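Wood and Water – notes for week 5
Room 418, Joonas Rantala

These are the notes I talk from, cleaned up a bit. Not a substitute for coming. Bring a pencil and the Demby booklet, the shrinkage table is in the back.

Where we left off

Green wood holds water in two places. Free water in the hollow part of the cells, bound water in the cell walls. Free water goes first and the board barely changes size, only weight. Then the fiber saturation point. After that the bound water starts leaving and the board shrinks. Everything today happens below that point.

Somebody asked last week if kiln drying "kills" the movement. No. Kiln dried wood picks moisture back up from the air and swells again. Finish slows it down. Doesn't stop it.

Three directions

Longitudinal – along the grain. Tiny. Ignore it for furniture unless you have reaction wood, then don't ignore it.
Radial – from the pith out toward the bark.
Tangential – along the growth rings. The big one, often close to double the radial.

So a flatsawn board moves more across its width than a quartersawn board from the same tree. Also cups, becuase the two faces are not moving the same amount. Draw the rings on the end grain, imagine them trying to straighten out, that's the direction of the cup. Do this drawing in your notebook, it's on the final in some form.

Working an estimate

Width of board x change in moisture content x coefficient for the species and the cut. Keep the units the same all the way through, half the lost points last year were people mixing mm and inches.

Class problem: a flatsawn panel is 200 mm wide. Moisture content drops 5 points over the heating season. Look up the coefficient, get the change in width. Now do it again for quartersawn. Then again for a panel 246 mm wide. Write down which of the answers you could feel with a fingernail at a frame joint. We go over this at the board.

Note that "drops 5 points" means something like 12 percent to 7 percent. Not 5 percent of the number you had. Come ask me if this is fuzzy.

The two case tables

Hitham table – solid top, screwed tight to the aprons with plain round holes. Delivered in January, into a house with forced air heat. Split from one end by spring. Wood wanted to shrink, screws said no.

Plultport table – same top, same shop, slotted holes and buttons. Also moved, you can measure it, but nothing cracked. Only difference is the hardware and where the slots run. Slots go ACROSS the grain. I will say this again and again.

Look at the end boards too (breadboard ends). Glue the middle only, let the outer pegs float in slotted holes. If you glue the full width you have built the Hitham table a second time.

Reading – Gündoğdu, the chapter on sorption. Skip the derivation, do the graphs. Know what hysteresis means and why the drying curve sits above the wetting curve.

Glued-up panels

Gluing does not cancel movement. Edge joints run with the grain, so all the pieces swell and shrink the same way and a good glue line goes along for the ride – total movement is just the widths added up. Take the pale maple board below, wide strips edge to edge, seams running side to side. The width that changes is the one across those seams, front to back. You can see the strips differ, some lighter, some a little darker, a few with soft swirly figure down near the front edge and others nearly plain. Figure on the face is a hint, but for the cut you still want to check the end grain. For next time, sketch a panel like this and mark wich way you'd run the slots if you had to fasten it to a frame.

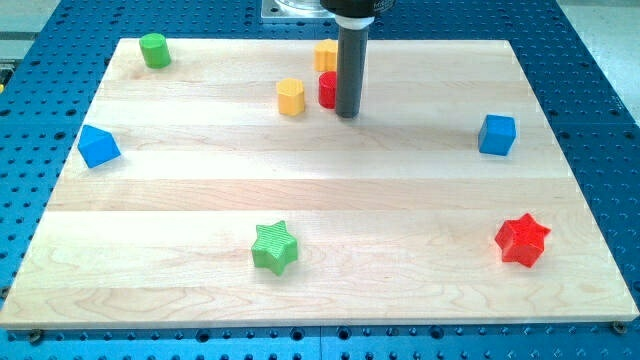
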